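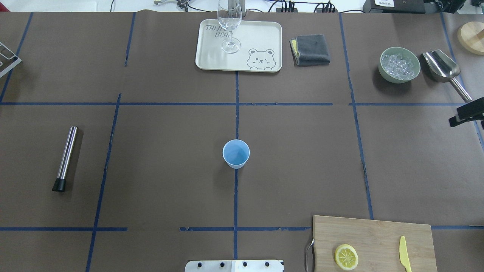

Paper cup and steel bar tool on the brown paper.

Hosting drinks at home - your questions
January. By the Kalier kitchen desk
459 shares | 22 comments

Same questions keep landing in the inbox so putting the answers in one place. Quick ones first.

How much ice do I need?
More than you think. One big bag for every four guests, two if it's hot out. Freezer ice picks up smells - keep it bagged.

Can I make a batch the night before?
Spirits, syrup, yes. Citrus no, squeeze it on the day. Anything fizzy goes in at the last minute, after the ice.

Do I need a proper muddler?
No. End of a rolling pin does it. Press the mint, don't batter it, it goes bitter and you get green bits in your teeth.

Paper cups or glasses?
Glasses if you've got the cupboard space and don't mind the washing up. Paper's fine for a crowd. Get the thicker sort, thin ones go soft before people have finshed.
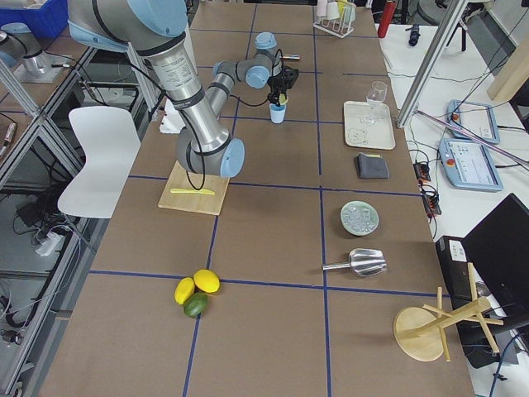
Where should the garnish go?
Lemon, lime, cucumber, all of it wants cutting before the doorbell goes. Keep it covered in the fridge. Give it a board of its own, away from the cheese and definitely away from the onions. A light wooden one with a yellow plastic knife laid across it is plenty for soft fruit, limes need something sharper. Cups within reach of the board or you'll be dripping juice all down the table.

What about people who aren't drinking?
Make them something decent. Tonic, bitter lemon, a bit of rosemary. Not warm squash. Check the lable on bitters, most have alcohol in.

Is the Zusgate syrup recipe still up?
Yes, under Basics. Equal sugar and water, keeps a fortnight in the fridge.

Comments (showing 3 of 22)

tekell_jo: Used the batch tip for my mum's 60th, went down a treat. Ran out of ice though!!

Minty: rolling pin works but wash it before you do pastry. ask me how I know

R39: What about oat milk in a white russian, does it split?

Load more comments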